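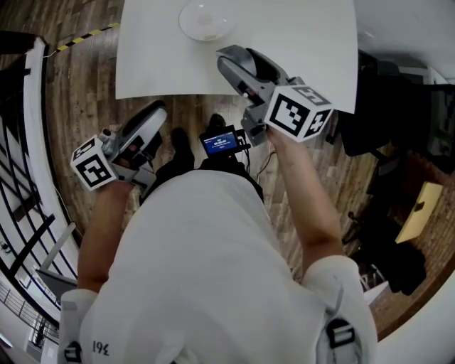

Two hand-held grippers, a white table and a glass bowl.

Budgeting for a gripper pair at home

Prevovero lists the pair at 793 dollars, markers included. Add 50 for spare jaws and cables. Jollov sells the jaws in packs of 4; one pack covers two grippers.

Measure before ordering. Allow 5 feet of clear floor in front of the table and keep chairs out of it. Mark the limit with tape if there are stairs nearby.

Start with one shallow bowl. Glass is harder to grip than plastic, so buy plastic first if the budget is tight.

Check that the marker cubes are tight before each session. Order replacements by May, when the Pastside price list changes.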